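Minerals and Gems Board :: View topic - WANTED: cataloguer for the Psarras collection, part time
Jobs, Calls and Wanted

Posted by: Styliani Margaritis
Post subject: WANTED: cataloguer for the Psarras collection, part time

Dear members,

I post this with permission of the moderators. Our small museum, the Collska Mineral Rooms, is looking for one person to catalogue the Psarras collection, which came to us last winter from the family. The work is paid, it is part time (20 hours per week) and it lasts until the end of March, with possibility to extend if the money allows.

The collection has 3,021 registered pieces. Most are Greek and Balkan: Lavrion secondary minerals, Serifos quartz and ilvaite, Madan galena and sphalerite, Trepča pyrrhotite. There are also cut stones, mostly garnet and colored quartz, and four drawers of thumbnails which Mr. Psarras received by exchange and numbered in his own system. This system we understand only partly. He used a letter for the dealer or friend, then a year, then a number which starts again every year, and in some years he forgot to start again. The notebooks explain a lot, but they are handwritten in Greek and in a kind of French.

What you will do

Check each piece against the notebooks and the old labels. Keep every old label with its piece, also the ugly ones. Write the entry in our database (species, locality as written, locality as we understand it today, size, weight, condition, previous owners). Put aside anything where label and specimen do not agree, and write down why you doubt. You don't have to solve these cases alone. Loukia Michailidis, our curator, looks at them together with the cataloguer every Friday, and for the difficult ones we can send a small number to be analyzed.

You will also make a simple photograph of each piece with scale. Nice photographs for a book are a different job and we have somebody for this.

What we ask

— You can recognize the common species by eye and by simple tests, and you know when you can't.
— You have handled fragile material before. The Lavrion boxes have many annabergite and adamite pieces which don't forgive.
— You write clear English. Reading Greek is a big advantage but we will not refuse a good person without it, Stelios Kokkinos can help with the notebooks two mornings per week.
— You are comfortable with a spreadsheet.

A degree in geology is welcome and is not required. Our last cataloguer was a retired dentist and her work was excellent. Serious collectors who have kept their own catalogue for years, please do apply.

One more thing which I prefer to say openly. We have a rule that the staff does not buy, sell or exchange minerals with our donors, or with any dealer who supplies us, during the contract and one year after it. If you are an active dealer this job is probably not for you.

Conditions

The pay is by the hour on the museum scale, and I will send the exact amount to anybody who asks, before you spend time on an application. We can start any time after the contract is signed. The store room is on the first floor, without elevator, and the full drawers are heavy. Please tell us if this is a problem and we will arrange that the drawers are brought down. There is a guest room for the first 30 days if you come from far away, free of charge, with a kitchen shared with the Tralton field students.

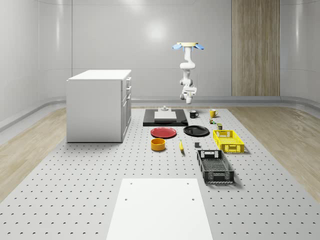
Remote work is possible only for a part of the job. After the first month you can do the database cleaning at home, up to one day per week. The specimens and the notebooks do not leave the building.

How to apply

Send a letter of one page and a short CV by private message to me on this board, or by email to the address in my profile. Please add a sample of five entries from a catalogue you made, your own collection is fine. We read the sample first, so choose it with care. Please don't send photographs of your best pieces, last time we received 40 of them and the mailbox was full!

We will speak with the selected people by video call, with me, Loukia and Halima Bako from the collections office. After that there is a paid trial day in the store room, or a trial by post if you live too far — we send you copies of six labels and you tell us what you think of them.

Posted by: Minoru Sugawara
Post subject: Re: WANTED: cataloguer for the Psarras collection, part time

Is it possible to share the post between two people? My wife and I both catalogue.

Posted by: Styliani Margaritis
Post subject: Re: WANTED: cataloguer for the Psarras collection, part time

Yes, we would consider it. Please send one letter together and two samples, so we can see both hands.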